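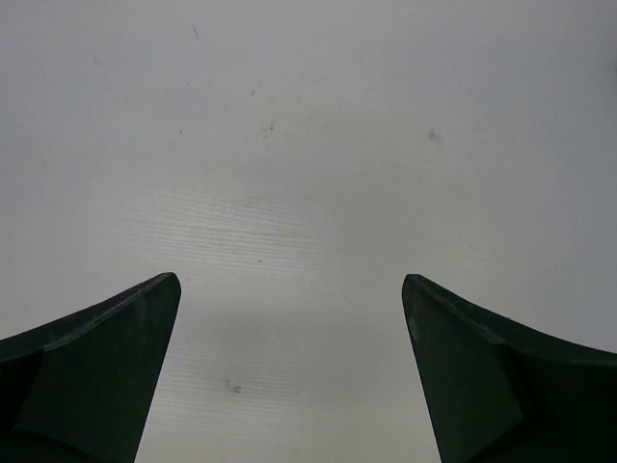
Kettani Rental Listings, data card

Version 2, released Feb 21, 2026
Maintainer: Bezawit Gebremichael, Plumico

Contents
Asking rents for apartments and single-family homes in the Gruvard metro area. One row per listing per month. Coverage starts in August and includes 112 zip-level areas.

Files
listings.csv: one row per listing
areas.csv: area codes and names
changes.txt: edits between versions

Main fields
listing_id: stable across months unless the unit is relisted by a new agent
area_code: joins to areas.csv
rent_ask: monthly asking rent in dollars, before fees
beds: 0 means studio
days_up: days since first posting

Processing
Duplicate postings are merged on address, unit number and beds. Listings with no unit number are kept as separate rows. Rents under $200 are dropped as likely parking or storage. Area medians are left blank where a month has fewer than 20 listings.

Known problems
Asking rent is not signed rent. Move-in discounts are not captured. Units let by word of mouth are missing, so small landlords are underrepresented. Version 1 area codes do not match version 2; use the old_code column in areas.csv.

Loading
The Zollier import script reads all fields as text. Convert rent_ask and days_up before computing medians.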